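Buscar en el blog Buscar Entradas Archivo

Febrero
Por Brenda Iturra
Lectura: 4 minutos

Revisión del piso antes de firmar: mi lista, con comentarios

Me mudo otra vez (¡la cuarta!) y he sacado del cajón la lista que uso para revisar un piso de alquiler antes de firmar. La estrené en el piso de la calle Pereyra, donde firmé a las ocho de la tarde, casi sin luz, y me comí un invierno entero con una ventana que no cerraba. Desde entonces voy de día y con boli. Esta vez tocaba un segundo en el barrio de Ternport, y os dejo los puntos tal cual, con lo que fui apuntando al lado.

ENTRADA Y ESCALERA

[x] La puerta cierra con llave desde dentro y desde fuera. Bien, aunque hay que tirar un poco hacia arriba.
[x] Luz de la escalera. Funciona, pero el temporizador es tacañísimo: me quedé a oscuras en el rellano con las llaves en la mano.
[ ] Barandilla firme. El último tramo baila. Lo escribí en mayúsculas y le mandé foto a la agencia esa misma tarde.
[x] Buzón con cerradura. Sí, y con el nombre de tres inquilinos anteriores, uno encima de otro.

CUADRO ELÉCTRICO

[x] El diferencial salta al pulsar el botón de prueba. Saltó a la primera. Avisad antes a quien os enseña el piso, que la chica de la agencia pegó un bote.
[x] Circuitos etiquetados. Más o menos. Hay uno que pone «Gomodent» y que, según me contaron, viene de cuando el piso era la consulta de un dentista. Alimenta el dormitorio pequeño, así que le he puesto una pegatina nueva.
[ ] Enchufes bien sujetos a la pared. El del pasillo se sale entero si tiras del cargador. Pendiente, y yo no entro con eso así.

GAS Y AGUA CALIENTE

[x] Papel de la última revisión de la caldera. Me lo enseñaron, lo leí y pedí copia. Pedid siempre copia, por favor.
[ ] Rejilla de ventilación despejada. Tapada con cinta de embalar. ¡Con cinta! Entiendo que entre frío, pero esa rejilla no se tapa jamás. La quitan antes de la entrega, por escrito.
[x] Llave de corte accesible. Detrás de una balda, pero se llega.
[x] Detector de monóxido. No había. Marco la casilla porque me llevo el mío, un Mornum que ya ha sobrevivido a dos mudanzas.

BAÑO

[x] Desagües sin atasco. Abrí todos los grifos a la vez y esperé.
[x] Sin moho en el techo. Una sombra en la esquina que voy a vigilar.
[ ] Suelo de la ducha antideslizante. Resbala una barbaridad. Alfombrilla y listo, esto no lo peleo.

COCINA

[x] La campana tira. Prueba del papel de cocina: se queda pegado.
[ ] Manguera del gas dentro de fecha. No encontré la fecha por ningún lado. La cambian o la cambio yo y lo descuento; el presupuesto que tengo anda alrededor de 200, con la mano de obra.
[x] Aparatos que se quedan en el piso.

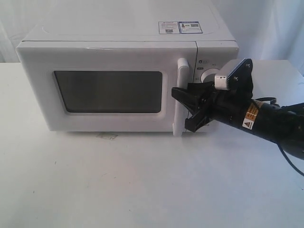

Con los aparatos heredados soy muy pesada, porque luego te reclaman en la fianza hasta el rasguño que ya venía de serie. Los pruebo uno por uno y me fijo sobre todo en puertas y juntas. En un microondas blanco como el de la foto, con el tirador vertical que ocupa casi todo el alto de la puerta, el punto delicado para mí es ese tirador, que se lleva todos los tirones del día: lo agarro, abro, cierro, y repito unas cuantas veces. También paso el dedo por el borde de la ventana oscura. Si la puerta queda floja o no ajusta, no se usa y se pide otro, sin discutir.

[ ] Nevera nivelada. Cojea. Un cartón doblado y a correr.

DINERO Y PAPELES

[x] Contador de la luz apuntado: 1167. Hacedlo delante de alguien.
[x] Fianza: 590, con recibo firmado.
[ ] Inventario con fotos. Lo traen a la firma. Mi amiga Lai-ching Ng, que alquila en el mismo portal, tardó dos meses en conseguir el suyo, de modo que yo no suelto el boli hasta verlo.

Me quedan abiertos la barandilla, el enchufe, la rejilla, la manguera y el inventario. La agencia dice que lo tiene todo para finales de mes. Cuando vuelva a pasar por el piso actualizo las casillas, y si alguien sabe de un cerrajero por Ternport que no cobre el desplazamiento, que me escriba, que lo de la puerta me va a poner nerviosa.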